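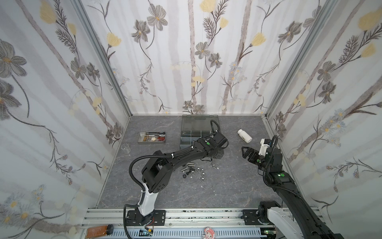

Our wallpaper swap shelf opened in August, and I still can't get over how much paper people had sitting in their closets! The rule is simple: bring in any roll, or part of a roll, and take home something of the same size or smaller. Most of what comes in is plain, but the florals go first every time. White paper with pale gray stripes and big gray-and-brown cosmos-like flowers, yellow in the middle, with ferns and little daisies tucked around them, is just the sort of thing I'd grab for the back of a bookcase or a small half bath. A big print like that can feel like too much across a long living room wall. Put it on three sides of something small and it looks wonderful.

So far the shelf has taken in 1,248 rolls and part rolls, and 1,593 have been promised by members in Ultuston and out along the Forsberg road. We set ourselves a goal of 4,000 before spring. I thought that was a wild number when we wrote it down, and now I think we may need a second shelf.

A few things have come up again and again at the front desk, so I'm putting them all in one place.

Check the batch number before you take two rolls of the same pattern. Paper from different printings can look identical on the shelf and then show a clear line down the wall once it's up — I learned this in my own hallway and I look at it every morning. If the label is gone, unroll a couple of feet of each by the window and lay them side by side.

Write the repeat on the tape when you drop off a roll. That's the distance from one flower to the same flower further down. A large repeat means more waste at every cut, and a person planning a closet door needs to know that before carrying it home.

Old paste is still paste, sometimes. The Zostier powder that came in with the Birnance house clear-out mixed up smooth as anything, and I used it on a dresser drawer with no trouble. Test a scrap first and leave it overnight.

Please don't bring vinyl that has been on a wall. We've had 17 bundles of it and none could be used.

The tool drawer is also open for borrowing, same card as the books. Seam rollers and smoothing brushes are out most of the time, so ask at the desk to be put on the list. For cutting you don't need much. A sharp box cutter and a pair of scissors will get you through most small jobs, and please snap the blade back before you set the cutter down.

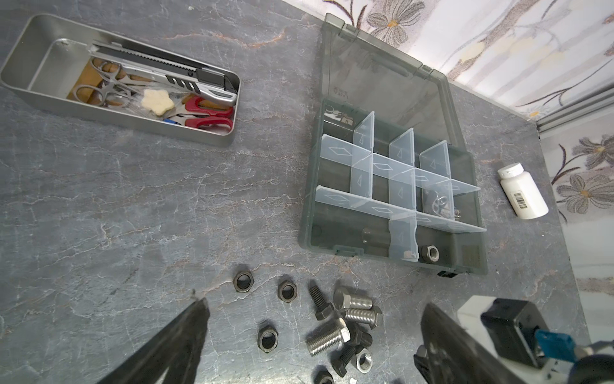 Lining a drawer: the short version

Empty it, wipe it, let it dry. Cut your paper an inch too big on every side and crease it into the corners with your thumbnail, then trim along the crease. I like to center one big bloom and let the stripes fall where they fall. Brush the paste on thin, start from the back, and push the bubbles toward you. It takes less than an hour, and you get a small surprise every time you go looking for socks!

Filed under: Home & Handmade | Member News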